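Fesbridge Manipulation Lab - minutes of the September fault review
Chair: Nuria Prieto. Also present: Beaudoin integration staff, bench operators. Start 10:00.

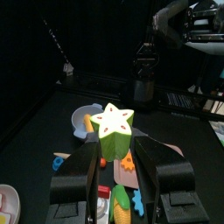
1. Minutes of the last review
Agreed without changes. The action on cable labels is carried over.

2. Right arm fault on the kitchen toys task
Nuria went through the log. The right arm stopped with a following error on run 101, partway through a pick and place into the pot. The brake engaged but the gripper kept its last force command and went on squeezing for 6 seconds until the operator hit the stop button. No one was hurt. One fingertip pad was torn and has been replaced.

Beaudoin said the gripper runs on its own controller and does not see an arm fault unless it is passed on by the Radura software. That message was dropped in the last update. The release notes did not mention it. Nuria asked for this to be put in writing.

There was some discussion of whether the gripper should open or hold on a fault. Opening is safer for fingers, but with heavier parts it means a drop. Agreed for now: hold position, force to minimum - to be looked at again before the Nirnwood parts arrive.

3. Stop button
Operators said the button is a long reach when resetting toys on the far side of the table. A second button will be fitted.

4. Restart
Both arms stay at reduced speed until 200 runs are done with no fault. Hands stay off the table while either arm is powered, including during resets.

Actions
Beaudoin: restore the fault message, send written note.
Nuria: order second stop button, update the bench sheet.
Operators: log every stop, including short ones.

Closed 10:50.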